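Skokance Help Desk — resolved tickets
Posted in July by Eldana Alemayehu, facilities

We use cookies to remember your login and your ticket filters. Accept / Manage settings

Ticket: Lane 6 floodlight and timing gate keep dropping out at the track
Status: closed

Okay, I'm writing this one up in full, as three people have asked me for it now and I'm tired of forwarding the same email thread!

The short version is that the timing gate on the home straight lost its connection every evening, and the floodlight over lane 6 went off with it. Mornings were perfect. I ran sprints through that gate myself on Monday before work (slow ones, don't ask) and it caught every single one. Then the juniors turned up for evening practice and it was dead again before they'd finished warming up.

First thing I tried was the obvious stuff. I restarted the gate, restarted the Iterport box in the scorer's hut, and swapped the battery pack for the spare. The gate came back, ran for a while, and dropped. Status light went from green to amber and just sat there. The log in the Iterport app said "link lost, code 900" over and over, and the manual says code 900 means "check link." Thanks, manual.

Next I moved the receiver. Tekle Berhe, who coaches the hurdlers, was sure the big metal equipment cage was blocking the signal, and I have to say it sounded right to me. We dragged the receiver up to the top row of the bleachers and zip-tied it to the rail. It made no difference at all, except that now I had to climb up there to reset it.

Then I called Lencho, the company that put the lights in. Kedir Mersha picked up and was very patient with me. He asked what else was on the same circuit as the scorer's hut and I said nothing. He asked me to go look anyway, so I did, and of course the lane 6 floodlight and the outside outlet by the long jump pit are both on it. I'd been treating the light and the gate as two different problems for two weeks.
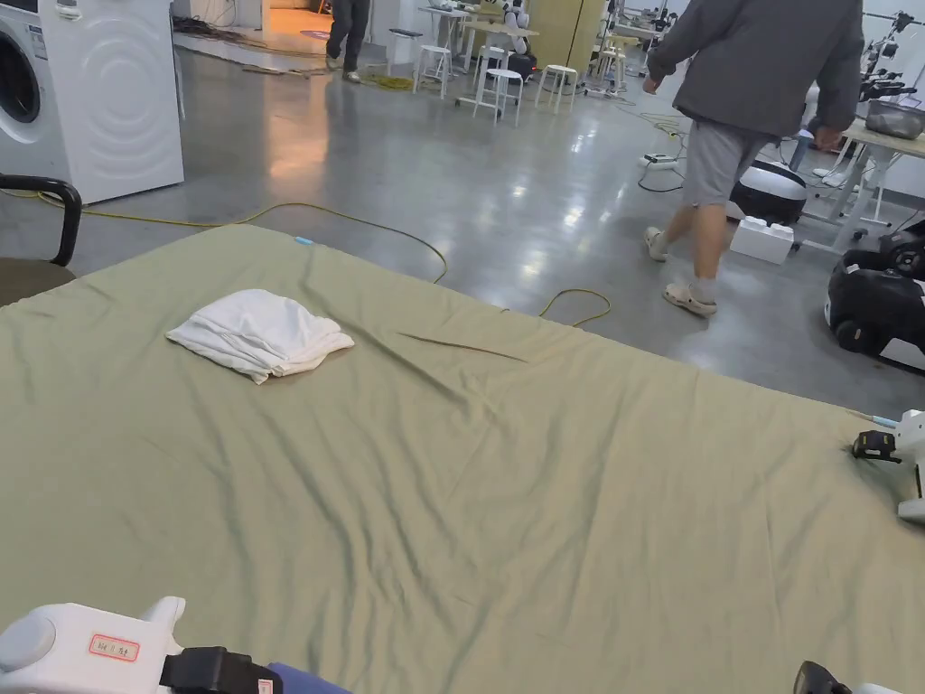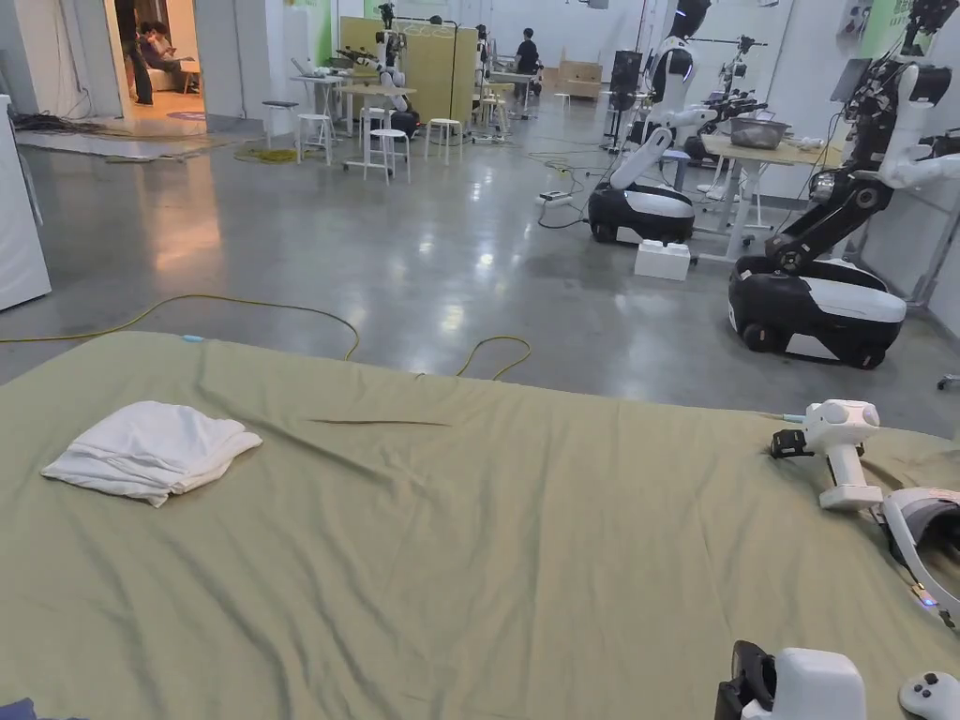

So why did it only fail in the evening?
The floodlights come on at dusk, and that's also when the ground crew plugs the Vorkidden pump into the outlet by the pit. Put those on one circuit with the hut and the voltage sags enough for the Iterport box to let go of the gate. In the morning there's no light and no pump, and the box is happy.

Kedir had me test it with the pump unplugged, and the gate stayed up all practice. Plugged the pump back in the next evening and it was gone inside a lap. I did that twice to be sure — the kids were very good about it, although one of the 400 runners would like it known that I owe her a time.

What we changed:

The pump now runs off the outlet behind the storage shed, using the heavy outdoor cord (the orange one, please don't borrow it for the bake sale). Lencho came out and put the floodlight on its own breaker. They found a loose connection at the light while they were up there and tightened that too, so I can't swear which fix did what for the lamp itself. The gate hasn't dropped since.

The receiver is back in the hut. If you see zip ties on the top rail of the bleachers, those are mine and I'll cut them off when I get a minute.

Still open: the outlet by the pit works, but it's on the hut circuit and it's going to stay that way until the next electrical job. I put tape over it and wrote NO PUMP. Phone chargers are fine. If the gate drops again, look at that outlet before you touch the box, and write down the time and what was plugged in before you restart anything. I didn't do that the first few times and Kedir couldn't tell much from my notes, which mostly said "dead again."

Update from Shewit Negash: checked the breaker panel labels, two were wrong, relabeled both. Hut is the bottom left one now.

Thanks Shewit. Closing this — please open a new ticket if it comes back, replies here don't reach me.

Contact the help desk | Copyright Skokance | Back to top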